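**Notes from the Farkari floor**
2023-08-14

So, a lot of you have been asking me what's going on over on our side of the building, and Yoon-hee Yook finally talked me into writing it up for the newsletter. Fine — my turn!

I packed and sorted at Godadix for years before I moved over to the Farkari project in March. My job used to be filling orders. Now I spend a good part of my shift showing a future robot how to fill them, with a gripper in each hand (yes, it feels silly for the first week, and then you stop noticing). We do a task, reset the table, and do it again. As of this morning we're at 3093 recorded runs, and 226 of those are mine.

What's changed for me? My feet hurt less, for one thing. I used to walk the aisles all day and now I mostly stand at a table. My shoulders are another story, so Ga-eun Heo got us switched to 30 minutes on and then a break, and that has helped a ton. I also talk to the software people every day, which never happened before. They ask me things like why I pick something up from the side, and half the time I have to go do it again to find out!

I do miss the old crew, and I know some of you are nervous about where all this ends up. I asked about that at the last staff meeting and I'll keep asking. What I was told is that the 16 of us on the project keep our pay grade and can go back to packing if we want to. I'd like to see that in writing, and so would Yoon-hee.

Small stuff is the hardest, by the way. Big boxes are easy. Give me anything tiny that has to come out of a narrow spot and I slow way down. 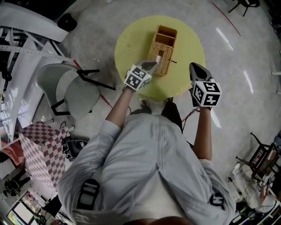 *Two grippers and a wicker basket at the round table.*

If you want to try the grippers yourself, come find me or Ga-eun after lunch. Wear sleeves you can move in, and leave your coffee outside — we've had one spill already and I'm not saying whose it was.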